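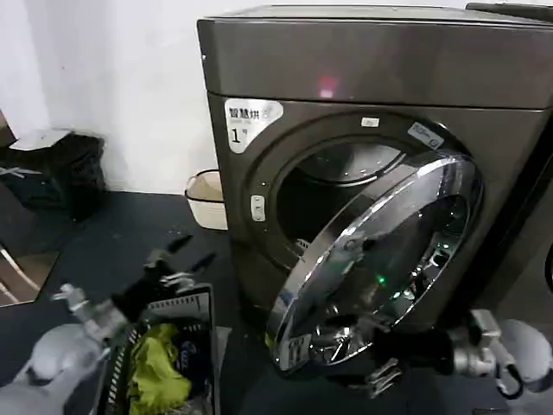 Handout 3, p. 62

Laundry cell, setup and upkeep notes
Barrientos lab section, bring this to the bench

Machine 1 is the one with the big "1" on the white sticker, upper left of the front panel. Sticker is curling on the right side. Leave it on, the log sheets go by that number.

Before power on
Door all the way open by hand, then let go. Check it stays put. Gray basket on the mat under the left gripper, long side along the machine. Mat flat right up to the base. If the mat creeps, basket height at the near edge changes and the left arm comes down too hard on the rim.

Arms
Left arm = basket side. Right arm = door side. Don't swap the jobs in the config, the Tornstead controller keeps separate limits for each and it will take the wrong ones without complaning.
Home both, then jog the right gripper to the low edge of the open door. Stop short of the glass. Save as point 2.
Left gripper open, over the basket, fingers clear of the cloth. Save.
E-stop in reach of whoever is jogging. Not on the shelf.

Door ring and glass
Chrome and smoked glass both throw reflections. Depth readings on the ring are junk, ignore them, use the taught points. Small lights showing in the glass or on the top panel are reflections, dont let the detector lock on. Mask file is in the Killus folder, load it by hand after every restart.

Test load
Two colors that look different from each other and from the basket. The yellow-green cloth is fine, patterned pieces ok too. No black, gripper fingers are black and the segmentation mixes them up.

Upkeep
Finger pads: wipe after each session, swap when the edge goes shiny.
Wrist screws: Bustetti driver only, snug, no more.
Lint on the mat: sweep before homing.
Cycle count goes on the sheet. Last entry in November was 1652, carry on from there.

If the arm faults with the door open
Release, back the arm out the way it came in, rehome. Do NOT close the door with a gripper under it. Write the fault code down before you clear it.

Next handout: closing the door, force limits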